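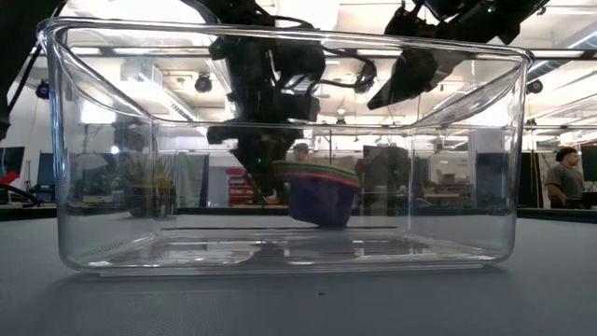

The small purple-blue cup with the striped rim, in the big clear bin.

I have been sorting out the kitchen cupboards since January, and the cups were the part I kept putting off. They lived on two shelves above the kettle, stacked inside each other at the front and shoved in sideways at the back. Getting one out meant moving four. I chipped a good one doing exactly that, and after that I stopped putting it off.

I had already decided to use clear bins. I tried cardboard boxes when I did the baking things and it was a mistake. I wrote on the sides in marker, then moved things between boxes and forgot to change the writing. For weeks the box that said TINS had cake cases in it. With a clear bin I can look through the side and know what I've got.

The one I settled on is a large rectangular one with a rounded rim and a flat bottom. The flat bottom matters more than I expected. The first bins I bought, from Hattar, had a raised pattern moulded into the base and anything small and upright fell over as soon as you slid the bin along. They have gone to the shed and hold plant pots, where it makes no difference. The rounded rim is easier on the hands when you lift it down full, too.

It isn't perfect. Clear plastic shows every fingerprint and it scratches if you drag crockery across it. I wash mine with warm water and washing-up liquid and dry it with an old tea towel. Don't use the green scouring side of a sponge on it. I did that to one corner and it has been cloudy ever since.

As for the cups, I took everything out and put it on the table first, which took up most of the table and half the worktop. Then I made three groups. The first was cups we use every day. The second was cups we use when people come round. The third was everything else, and the third was much the biggest.

The everyday ones went back on the lower shelf, one deep, handles to the right. The visitors' ones went on the upper shelf. The rest were what the bin was for.

Some of those were easy to let go. There were several promotional mugs, and a tall latte glass that has never fitted in the dishwasher. Those went in a bag for the charity shop in Menddale, which takes crockery as long as it's clean and not chipped. They ask you to wrap it in newspaper and write on the bag what's inside. I went on a weekday morning and there was no queue.

Small cups are harder. I like them and I don't use them. The purple-blue one is a good case. It's a dark colour, nearly navy in poor light, with bands of green and red round the rim. It is too small for a proper cup of tea and I don't drink espresso. I have thought about using it for toothpicks, or for the odd screws and picture hooks that collect on the windowsill, or putting a cutting in it. For now it stays with the small things, and if I haven't found a use for it by the time I do the next clear-out it can go to Menddale with the others.

A few things I'd do the same way again:

Put the heaviest pieces in the bin first. Small cups go in last and on their sides if they won't stand.

Lay a folded tea towel on the bottom if the bin is going to be moved much. It stops the rattling.

Leave a hand's width at the top. A bin filled to the rim is a nuisance to lift and you can't put anything on top of it.

Measure the shelf before buying, including the lip at the front if there is one. I measured the depth and forgot the lip, and the first bin stuck out far enough that the cupboard door wouldn't close. I took it back to the shop in Fitemville and they swapped it without a fuss, though the bus there and back used up an afternoon.

The whole job took most of a day with a break for lunch. The cupboard has stayed tidy so far, mainly on account of there being fewer things in it. I can reach the cup I want without moving another one, and the door shuts.

Next is the drawer under the oven, with the baking trays and the lids that don't fit anything. I have two of the Mallis wire dividers to try in there. The trays are all different widths, so I may end up standing them on their edges and leaving the lids where they are.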